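Clulel
August, 7:40 am

Okay, robot house rules thread! I've been rewriting the good-practice sheet for our laundry task at the Prakport site and I'm way too excited about it. It's 2 pages. The old one was 22 and I don't think a single person got to the end of it.

1/ Rule one is floor first. Before the arm gets power, somebody walks the whole room and says out loud what's standing on the floor. Bottles, bags, chair legs, your own coffee. Out loud matters! You catch so much more when you have to say it.

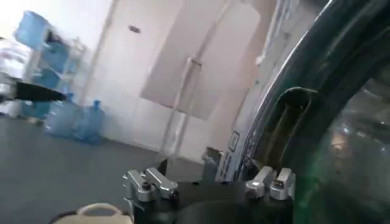
Gripper up front, water jugs over by the rack.

2/ Anything that holds water goes on the site map as a keep-out spot, with a margin of 60 cm. Jugs get moved all the time (people drink water, good for them), so the map gets checked at the start of every shift and again after lunch.

3/ Shiny and see-through stuff gets its own line on the sheet. Tinted plastic, glass, polished metal. Depth readings can go weird on all of it, so we slow the arm way down near those surfaces and leave the speed cap on even when the run is going great. ESPECIALLY when the run is going great.

4/ Labels! Every appliance gets one, and it goes where the wrist camera can read it on approach. Same name on the label, in the log and in the task script. We once lost a full afternoon at Tascombe to a dryer with three names. 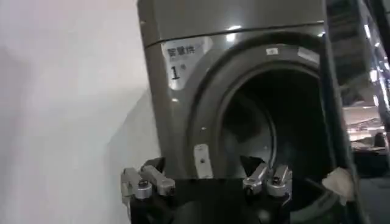 5/ My favorite rule, and the one I'd fight for: no reaching past the rim until the operator has said "drum clear." Fingers stop outside the opening, operator looks in, says the words, then we go. It adds a couple of seconds per load and I love every one of them.

6/ Cloth that's hanging over an edge counts as an obstacle until the script says it's the target. Soft things snag. Write it down either way.

7/ Log the boring runs too. We're past 2000 now and the dull ones are how we spotted a drifting wrist offset. Amadi format, one line each, no essays.

8/ Anyone can call stop. First day, tenth year, just visiting. You don't have to explain until the arm is parked.

Still working on the page for shared kitchens, will add it to this thread when it's readable. If your sheet has a rule mine doesn't, please send it, I want to steal it!

Comments

marlowbytes: Saying the floor check out loud is so simple. Trying it tomorrow.

tinygears_: What do you do if the drum light is dead? Ours never works.

Clulel: @tinygears_ flashlight on a hook next to the stop button. Good one, adding it to 5.

ohm_sweet_ohm: three names for one dryer, I feel this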